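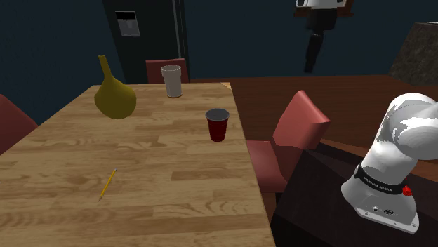
Sudheer Iyengar has read the Dronon leaflet twice and still can't find the part where it says what happens after the first year. "It says your table is protected," he told the Daldale Furniture Owners' Group. "Protected from what? I pour coffee on mine and they send me a form."

**DALDALE GROUP ASKS STORES TO STOP PRESSING "LIFETIME" FURNITURE PLANS**

DALDALE, November: The Daldale Furniture Owners' Group today called on local stores to stop selling lifetime care plans at the register until buyers can read the full terms before they pay.

The group looked at 159 plans bought by its members with dining tables, sideboards and chairs. Most were sold under the Dronon name at the Londoño showroom on Kirnimura Road. The typical buyer was given a leaflet at the store and got the actual contract later, by mail.

That contract is seven pages long. "Lifetime" is defined on page five, and it means the life of the plan. The plan can be ended by the seller with a month's notice.

"I'm told these plans give people peace of mind," said Pouran Rashti, who chairs the group. "Maybe so. I'd like to see the claims that got paid. We asked for that number in writing and were sent another leaflet."

Members report claims turned down for heat marks, water rings, sun fading and scratches from "ordinary household items." The contract does cover a "single sudden stain," if it is reported within five days and the owner has not tried to clean it. Several members said they had wiped up the spill first, as most people would.

Plans in the group's file cost as much as $437. One member paid more for the plan than for the used table it was meant to cover.

Londoño has said it is reviewing its sales training. The group welcomes that, and notes that it heard the same thing last spring.

The group is asking stores to:

- hand over the full contract before payment
- drop the word "lifetime" from signs and leaflets
- publish how many claims are paid and how many are refused

Owners who have had a claim refused can bring their contract and any letters to the Daldale library meeting room, where Vivek Thakur will be making copies from 6 p.m. on meeting nights.

**Press contact:** Manikandan Acharya, Daldale Furniture Owners' Group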